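Why Do Some Chairs Have Wheels?

Chairs, desks and the clever bits underneath them

If you have ever sat down on a chair with wheels, I think I can guess what you did next. You pushed off with your feet and went sailing backwards across the floor! Nearly everybody does it, grown-ups included (they just wait until the room is quiet). But wheels weren't put on chairs for racing, so let's have a good look at what they are really for, and at a few other clever bits of furniture while we're about it.

The little wheels on the bottom of a chair leg have a name of their own. They are called casters. An ordinary wheel, like the back wheel of your bicycle, only wants to roll forwards or backwards. A caster can do that too, but it can also swivel right round, like a dog chasing its tail, only slower. That means a chair on casters can go forwards, backwards, sideways or round in a circle, and you don't have to lift it at all.

Lifting is hard work, you see. When you lift a chair, your arms have to hold up all of its weight. When you roll it, the floor does the holding up and you only have to do the pushing. The best place to push from is usually the top of the backrest, with one hand on each side, because then you can steer as well. If you push with only one hand, the chair tends to turn away from you and head off somewhere you never meant it to go.
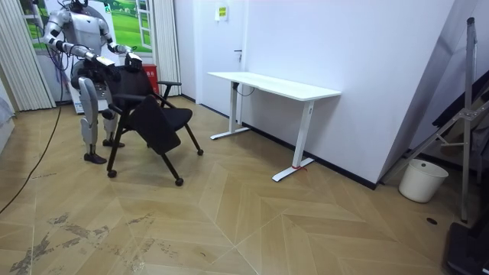 Floors matter a great deal too. Wheels love a floor that is hard and smooth. On a thick, fluffy rug they sink in a little, and every push has to heave them up out of the fluff again. You can test this at home with a toy car. Give it a gentle push on the kitchen floor, then the same gentle push on a carpet, and see how far it gets each time.

Wooden floors are lovely for rolling on, and some of them are lovely to look at as well. Have you ever seen one where the planks make a zigzag, like a long row of letter Vs? That pattern is called chevron. The end of each plank is cut at a slant so that it meets its neighbour in a neat point, and the points line up all the way across the room. It takes a patient person to lay one!
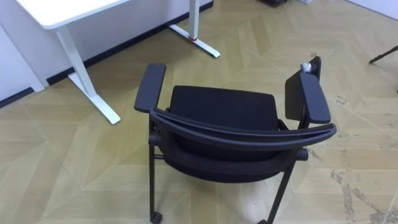 Now then, some chairs carry a little table about with them. It is called a writing tablet, and it is much older than the sort of tablet with a screen. It is a flat piece fixed to the side of the chair, by the armrest, and you swing it over your lap when you want to write or draw. When you have finished, it folds away again so that you can get out. These chairs are handy in rooms where people need to listen and make notes, and where a desk for everyone would fill the place up completely.

Desks have their own tricks. Look under one and see what shape the legs are. Some have a leg at each corner, and some have just 2 big ones shaped like a letter T turned upside down, with a tall post going up and a long foot lying along the floor. The foot needs to be long so that the desk doesn't tip over when you lean on it. On a standing desk, the top is high enough to work at on your feet, and on many of them it can be moved up and down.

Something to try: choose a chair with wheels and ask a grown-up if you may move it. Push it slowly across the room, first from the back and then from one armrest, and see which way is easier to steer. Mind your toes, and remember to tuck it back under the desk when you've finished — somebody will be wanting to sit on it.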